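Plimlow: cucharas y tacos de madera

Fichero de lectura de la colección. El mango rosa pálido sale de un taco claro con ranura; lo demás es metal.
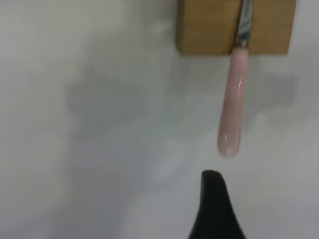
Retthorpe, viernes 26 de septiembre

Notas de Mireille Zoubi. Los tacos son de madera – barnizarlos fue motivo de debate y sigue sin hacerse.

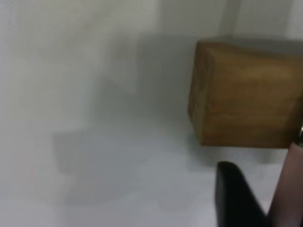 El inventario lo lleva Chia-hao Tsao, con más fe que método. Ordena por color, y la veta horizontal del taco le estropea la columna «liso».

Cuchara en reposo:

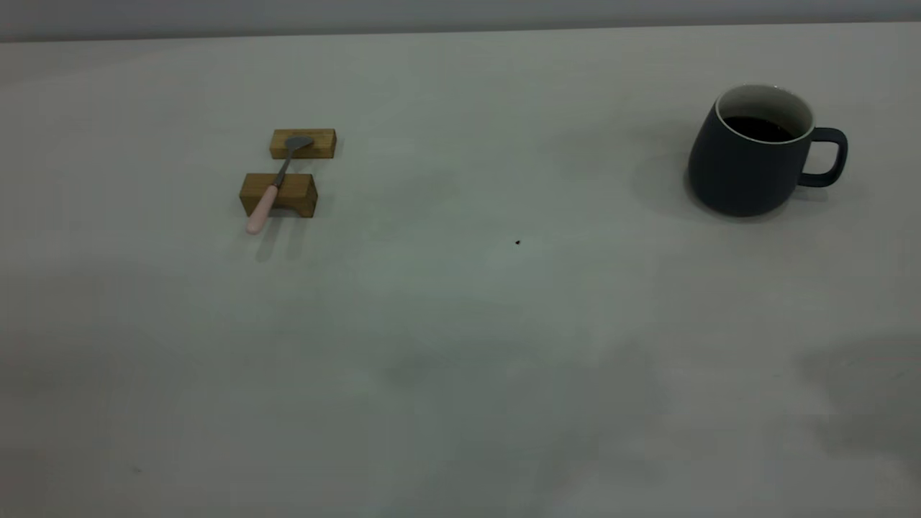
Cuchara sobre dos tacos, mango rosa hacia delante.

Falta clasificar lo gris oscuro y redondeado: cuenco, olla o similar.
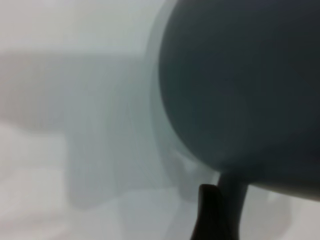 Pendiente

Revisar nombres en octubre. Dudas, a Clive Penrose.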